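Search this site Go

Wrist cameras are worth the trouble
By Kavitha Rodrigues
Saturday
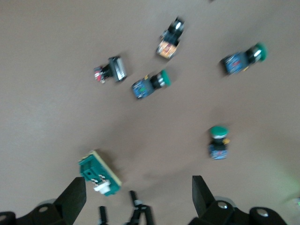
I have been comparing two gripper setups for sorting small electronic parts, and I've come down on the side of putting the camera at the wrist. The other setup, the Kanton, uses one fixed camera above the table. It gives a steady view and it was easy to calibrate. It also loses sight of a small part just as the fingers close on it.

The usual complaint about wrist cameras is blur. It's a fair complaint. When the arm moves fast, the edges go soft and the controller guesses wrong about which way a push button is facing. My answer is to slow the arm for the last 10 centimeters. That added 3 seconds to each pick, and I can live with it.

I logged 3,466 picks across both setups. Most of the bad ones on the Kanton came from parts lying on their sides. Khoury, who runs the next bench, thinks better lighting would fix that. I tried 5 lamp positions and didn't see much change.

Flat plate fingers are fine for this work. I would spend the money on the camera mount first.

Contact | Copyright Prikcombe | Back to top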